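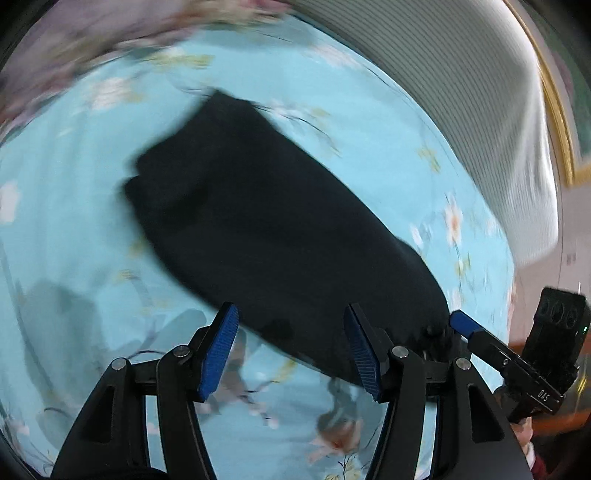
Household Textiles, Unit 7
Folding dark garments on a flat surface
Handout prepared by Karthikeyan Devadiga, Ferkmont

Reading before class: the chapter on knits and soft wovens in the course packet.

A made bed is the usual work surface in a home. It is wide and low, and the sheet grips soft cloth a little, so a folded piece stays where it is put. A pale sheet also helps with black clothes, where the edges of the layers are hard to find.

Terms
Fold edge: the closed side, where the cloth doubles back. It bulges if the layers have not been pressed flat.
Open edge: the side where hems or cuffs meet.
Taper: the narrowing of a long fold toward one end.

Steps
1. Lay the garment out and smooth it from the center.
2. Fold once lengthwise, seams together.
3. Press along the fold edge with a flat hand.
4. Turn the narrow end in first -- this evens out the taper.
5. Fold in thirds. Lift from underneath with both sides held, or the lower end will bunch.

Storage
Keep each stack under 300 mm high. Leave 30 mm between stacks so that one can be taken out without dragging the next.

Practice
Fold one pair of trousers and one long-sleeved shirt, both dark. Note which step you had to repeat. Bring your notes to Room 508. The Worku group will start with trousers, the Windell group with shirts.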